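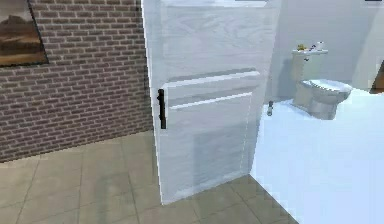
Figure 3. One of our simulated bathrooms, with the door partly open and a black vertical bar handle near its left edge.

4.2 Doors that don't look like the training doors

I'll admit that doors were my least favorite part of this project going in. Drawers behave. A drawer comes straight out, and if the policy is a little off, it usually still comes out. A hinged door wants the hand to follow an arc, and the arc changes with the width of the door, so a small mistake at the start of the pull gets bigger and bigger until the grasp slips (or, in our simulator, until the contact solver gives up and flings everything across the room, which I've watched far too many times).

So for this part of the study we built a door-only split on top of Dunilora, our scene generator. Dunilora takes a room template and swaps the surfaces, the furniture, the small clutter and the lights, and then it drops in a door with a sampled width, hinge stiffness and handle. The split has 197 rooms. We kept 71 of them out of training completely, and every number we discuss in this section comes from those held-out rooms. The policy, Nam, is the same network as in Section 3, with no door-specific head and no extra reward terms.

Figure 3 gives a feel for the kind of room I mean. The part of it that matters most to Nam is that thin black bar, and everything else is competing for its attention: brick, beige tile, a toilet with a yellow rubber duck on the tank, and a lot of very bright white. I like this one because the white surfaces come out so washed out. The door, the back wall and the big foreground surface all drift toward the same value, and an edge detector has a pretty miserable time with that. The handle stands out nicely, though, and a policy that has learned to look for handles should be fine.

Did it learn that? Mostly, yes! We ran two versions of Nam. The first was trained with fixed lighting and the second with lighting resampled at the start of each episode. With fixed lighting, the policy seemed to lean on the outline of the door panel, and in bright rooms it would reach confidently for a spot with nothing to grab. With resampled lighting those reaches became rare, and the failures that remained were nearly all slips during the pull. I was happy to trade one for the other, because slips are something we know how to work on.

We also started episodes with the door already partly open, and I want to flag this because Totitcombe, the benchmark we compare against, only starts from closed. A partly open door sounds easier (no latch!), but the handle has already moved along its arc and turned with the panel, so a wrist pose memorized from closed doors is wrong from the first step. The fixed-lighting version struggled here too. We don't have a clean explanation for that. My guess is that it was using the door outline for the wrist angle as well as the reach, but we haven't run the ablation that would settle it.

One practical note for anybody rebuilding this with Clernuneo as the physics backend: set the hinge damping before you randomize the handle, in that order. Doing it the other way around silently resets the damping to its default, and we lost all of our April runs to that. The results in the next section use the corrected order, with 3 training seeds per version.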